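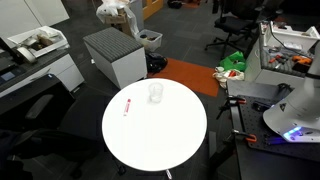 Frequently asked questions about the record "Drirkard" by Grustbridge

We receive many letters about this LP, and several of them ask the same things. I have put the answers together on one page, so please look at it before you write to us. If your question is missing, the contact is at the bottom.
Mirjana Vukčević, Plandurent Records

THE MUSIC

Who are Grustbridge?

Grustbridge are a group of four. Wilson Londoño sings and plays the twelve-string guitar, Dayana Agudelo sings and plays piano and harmonium, Elvira Cuadros plays bass, and Deisy Ayala plays drums and also sings the third voice in the harmonies. Before this LP they had one cassette and two singles, all sold out for a long time.

What kind of music is it?

Folk rock, if one must choose a shelf in the shop. There is a lot of three-part singing, the guitars are mostly acoustic, and the songs on side two are slower and longer than the songs on side one. People who liked the cassette sometimes write that they miss the noisy songs. There is one noisy song on the new record as well, the fourth on side one, and it is placed there on purpose so that you are awake when you turn the record over.

What does the title mean?

It is the name of a house where Elvira's family spent the summers. She says it has no meaning in any language that she knows. The house is mentioned in the last verse of the title song, but you must listen carefully, as the harmonium is quite loud in that place.

How long is the album?

41 minutes, on one LP. The band had more songs ready, and we talked a long time about making it a double. In the end we preferred a good sound on two sides to a thin budget on four. The songs that were left out are not lost. Three of them are on the download which comes with the record.

Where was it recorded?

The basic tracks were made in one room, with all four playing at the same time. The voices were added later in a smaller room with a carpet on the wall. Wilson wanted to sing together with the band, but his voice went into the drum microphones so strongly that every mistake would have stayed for ever. On two songs we kept it like that anyway: "Lamp Oil" and "My Cousin's Coat". If you hear somebody coughing before the second verse of "Lamp Oil", it is on the tape and your copy is not faulty.

Is it an analogue recording?

Partly. The band was recorded on an eight-track tape machine, and then everything was moved to the computer for the voices and the mixing. Some listeners ask this question with great seriousness, so I prefer to be clear: the record was cut from digital files in high resolution. In my opinion it sounds warm and open, and the lower notes of the harmonium are very well kept.
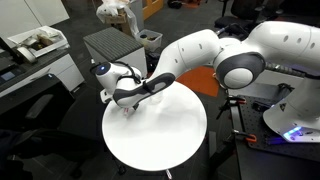 The mix took more time than the recording. Dayana and Deisy made a first version alone, the band listened to it for two weeks in kitchens and cars, and then they began again with the voices much lower. A few of you have asked for that first version. We have it, and we like it, but the band does not want to publish it.

Are the lyrics printed?

Yes, all of them, in the booklet. It has 32 pages and also contains notes by the four members about each song, the chords for six songs, and a long text by Wilson about learning to sing harmony from his aunts. The booklet is in English. Two songs have verses in Spanish, and for these you find a translation at the back.

THE RECORD

How many copies were pressed?

There are 1,000 copies in the first pressing, all on black vinyl. They are not numbered. We are asked for coloured vinyl almost every week, and I understand that it looks nice, but we have no plan for it.

Will there be a second pressing?

We will decide when the first one is nearly gone. Please do not pay high prices to a person on the internet who tells you that it is "rare". It was still in our shelves when I wrote this page.

Will there be a CD or a cassette?

A CD is in preparation. It will have the same songs in the same order, and the three extra songs after a short silence. There will be no cassette of this album. The old cassette, the one with the handwritten cover, will also not be made again, for the simple reason that the band has only a bad copy of it.

My record has a small click at the beginning of side two. What can I do?

First, please clean the record with a soft brush and play it again. New vinyl often carries paper dust from the inner sleeve, and this makes more noise than you would believe. If the click is still there, and comes back in the same place each time, send us a short sound recording made with your phone. We will exchange the record if it is a pressing fault. A very light crackle in the silence between two songs is normal and we do not exchange for this.

The hole in the middle is too tight. Can I make it bigger?

Please do not use a knife. Turn the record gently on the spindle a few times and it normally goes down. If it does not, write to us and we will look for a solution.

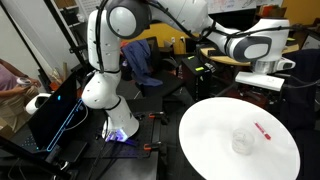
White robot arm beside a round white board. Photo: Deisy Ayala

ORDERING AND POST

How do I order?

Through the shop page, or by a letter or an e-mail if you do not like shop pages. In the second case I will send you an invoice, and the parcel leaves us when the money has arrived. We do not take orders by telephone any more. I made too many mistakes with street names.

How is the record packed?

In a stiff cardboard mailer with an extra sheet on both sides. The record travels outside its cover, in the inner sleeve, behind the jacket. It is done so that the edge of the vinyl cannot cut through the cover when the parcel falls. If you want it to be kept sealed, please say so in the field for remarks before you pay.

Can I return it?

You can return an unplayed record within 30 days from the day you received it. Please write first, so that I know it is coming. You pay the post for the return, except when we have made the mistake. For faulty records there is no such limit, only please be reasonable and do not discover the fault after ten years.

My parcel has not arrived. When should I worry?

Inside the country, after one week. For other countries it depends very much on the customs office, and three weeks is not unusual. We can see where the parcel is only until it crosses the border, and after that we have the same information as you. If it is lost, we send another copy once, as long as we have copies.

Can I order several titles together?

You can, and it saves you money, as the post for three LPs is almost the same as for one. If one of the titles is not yet published, we wait and send everything when it is ready. Write to me if you would like the parcel in two parts.
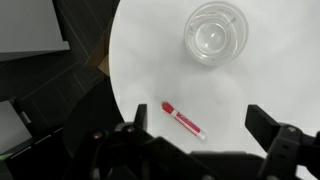 Where do I find the download code?

The code is on a small paper card inside the booklet, between the last page and the back cover. It can be used three times. If the card is missing, send a photograph of the record's label together with your order number and I will give you a new code by e-mail. Copies bought at a concert have the same card, but for those you only need to tell us at which concert it was.

In which format are the files?

You can choose between MP3 and FLAC. If you do not know the difference, take MP3, which is smaller and plays on everything. The three extra songs are in a separate folder named "Agudelo", as Dayana wrote all of them. Some people believe they did not receive these songs and later find them there.

CONCERTS AND OTHER MATTERS

Will Grustbridge play the whole album on stage?

They did it once, in August, and it went well with the exception of the harmonium, which does not like to travel. At normal concerts they play five or six of the new songs, some older ones, and usually one cover. The cover changes and they do not tell us before.

May I record a concert?

The band permits sound recordings for private use if you stay away from the mixing desk and do not put a stand in front of other people. Please do not sell them. If you have made a good one, Wilson would be happy to receive a copy.

Can I use a song in my film or podcast?

Write to us and tell us which song, how many seconds, and where it will be shown. Student films normally pay nothing. For advertising, the answer of the band has always been no until now, but we pass on every request.

Does Plandurent accept demos?

At the moment we listen to demos, but we are slow. Send a link to three songs at most, and one or two lines about who plays on them. A long biography is not necessary. We answer everybody, also when the answer is negative, and it can take two months.

I write for a magazine. Can I get a review copy?

We send the files to every reviewer who asks, and a small number of LPs to magazines printed on paper. Please include a link to something you have written. Interviews with the band go through Elvira, who keeps the calendar for all four, and she prefers questions in writing.

How can I reach you?

Use the form on the contact page and choose "Drirkard LP" as the subject, then it comes directly to me. I read the messages in the morning. For questions about the old singles please choose "Other", and Deisy will answer when she is back at home from the concerts.

Page last changed: November 25, 2024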